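Notizen zum Vortrag »Abtropfen und Lagern: Tellerhalter in kleinen Gemeinschaftsküchen«
Stand: Sonntag, 24. November 2019

**Vor Beginn**

- Handzettel liegen am Eingang, Muster von Galora und Saxena auf dem Seitentisch.
- Redezeit 20 Minuten, Fragen danach.
- Stiltmont nur als Anwendungsfall nennen, keine Hausführung daraus machen.

**Folie 1: Fragestellung**

Im Wohnhaus Stiltmont teilen sich 8 Parteien eine Küche. Geschirr wird von Hand gespült und bleibt häufig bis zur nächsten Mahlzeit im Abtropfgestell. Das Gestell übernimmt damit zwei Funktionen: Abtropfen und Lagern. Die meisten Modelle sind nur für die erste ausgelegt. Langsam sprechen, der Unterschied trägt den Rest des Vortrags.

**Folie 2: Begriffe**

*Basis*: das untere, durchgehende Bauteil, das die Last aufnimmt.
*Trenner*: aufrechtes Element, das den Teller seitlich führt.
*Endstück*: Abschluss links und rechts, bei manchen Modellen zugleich Griff.
*Teilung*: Abstand von Trenner zu Trenner, Mitte zu Mitte gemessen.

Die Begriffe werden in den Katalogen uneinheitlich verwendet. »Steg« meint bei Galora den Trenner, bei Saxena die Basis. Im Vortrag durchgehend bei den obigen Bezeichnungen bleiben.

**Folie 3: Niedrige Bauform**

Schwarzer Kunststoff, lang und schmal, zwei Teller unterschiedlicher Größe eingestellt. Zuerst auf die Endstücke hinweisen: Sie sind höher als die Trenner dazwischen und lassen sich als Griffform lesen. Danach auf die Trenner. Ihr Profil ist hakenartig, die Füße werden zur Basis hin etwas breiter.
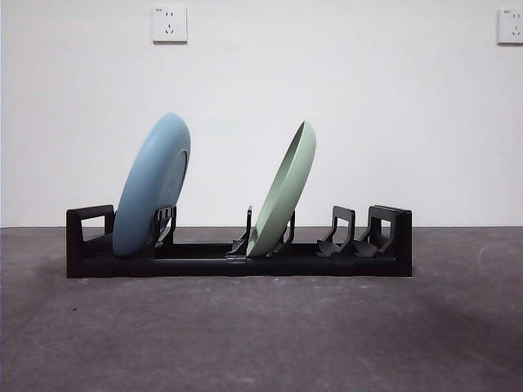 ### Belegung und Teilung

Der hellblaue Teller ist der größere. Der blassgrüne steht nahe der Mitte zwischen zwei gebogenen Zinken, die ihn am unteren Rand fassen. Das rechte Drittel ist unbelegt; dort ist die Form der Haken am besten zu erkennen. Falls jemand nach den feinen Linien an der Basis fragt: Stoßstellen zwischen den Segmenten. Kein eigenes Thema, weiter.

Für die Belegung gelten drei Punkte:

1. Der Neigungswinkel hängt vom Tellerdurchmesser ab. Bei gleicher Trennerhöhe wird ein großer Teller relativ weiter unten gestützt als ein kleiner und kippt leichter.
2. Tiefe Teller beanspruchen mehr Breite, als die Teilung vorgibt. In der Praxis bleibt neben einem Suppenteller ein Platz frei.
3. Eine einseitige Belegung verlagert den Schwerpunkt. Beim Anheben an beiden Enden ist das unkritisch, beim Verschieben mit einer Hand nicht.

Zu Punkt 2 Tafelskizze: zwei Kreisbögen, Fahne des Tellers überzeichnen.

**Folie 4: Aufstellfläche**

Niedrige Gestelle ohne eigene Schale leiten das Wasser direkt auf die Unterlage ab. Auf glattem Boden oder einer dichten Arbeitsplatte ist das beherrschbar, auf geöltem Holz nicht. Empfehlung für Holz: Schale mit Rand, Gefälle zum Becken hin. Der Abstand zur Wand soll so groß sein, dass der größte Teller sie auch gekippt nicht berührt. Steckdosen in der Nähe bei der Standortwahl berücksichtigen, Abtropfseite nicht dorthin richten.

**Folie 5: Beobachtungen Stiltmont**

Im März wurde die Belegung erfasst, jeweils abends. Insgesamt 1.675 Einstellvorgänge. Einzelwerte stehen auf dem Handzettel, nicht vorlesen. Zwei Aussagen genügen:

- Die Plätze an den Enden werden seltener genutzt als die in der Mitte.
- Große Teller werden überwiegend dort eingestellt, wo schon ein Teller steht.

Einschränkung nennen: eine Küche, ein Monat, keine Vergleichsgruppe.

**Folie 6: Reinigung**

Kunststoffgestelle alle zwei Wochen vollständig abräumen und mit der Bürste reinigen, vor allem am Übergang vom Trenner zur Basis. Kalkrückstände mit verdünnter Zitronensäure lösen, einwirken lassen, gründlich nachspülen. Metallteile separat prüfen und trocken reiben. Das Modell von Zokeren lässt sich zerlegen, der Zusammenbau dauert ca. 100 Sekunden.

**Reserve, nur bei Nachfragen**

- *Besteck*: gehört in einen eigenen Köcher.
- *Gläser*: nicht über Tellertrenner stülpen, Auflage zu schmal.
- *Stapeln nach dem Abtropfen*: zulässig, sobald der Standring trocken ist.

Letzte Folie mit den Bezugsadressen stehen lassen, Muster nach der Fragerunde wieder einsammeln.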